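4.2 Cleaning and inspecting the storage bin

These instructions apply to the open grey bins supplied to the Inley and Bridbridge stores. Each bin is to be emptied and inspected every two months, and whenever its contents are changed.

Before starting, have ready a soft brush, a damp cloth, a dry cloth and a copy of Form 184.

1. Remove all items and place them in a spare bin. Do not stack items on the rim.
2. Brush loose dust and flecks from the sloping panel towards the floor of the bin, then lift them out with the damp cloth.
3. Wipe the walls from top to bottom. Pay attention to the lower part of the sloping panel – scuffing tends to gather there.

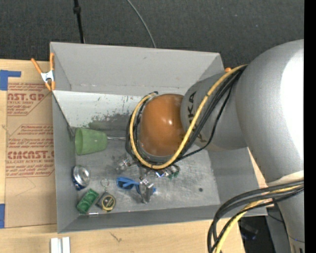

4. Dry the floor of the bin thoroughly before any items are returned.
5. Run a gloved hand along each wall and across the floor. Report any raised edge or split on Form 184.

Note: Scratches, streaks and scrape marks on the inner surfaces are normal wear and do not require replacement. A mark that can be felt as a hole or a dent should be reported.

CAUTION: Do not use wire wool or scouring powder. Bins must stand level on a table and must not overhang its edge. A full bin must be lifted by two persons.

Replacement bins may be ordered from Popescu under part number 327. Worn bins are to be labelled and kept apart until collected.

Last updated: November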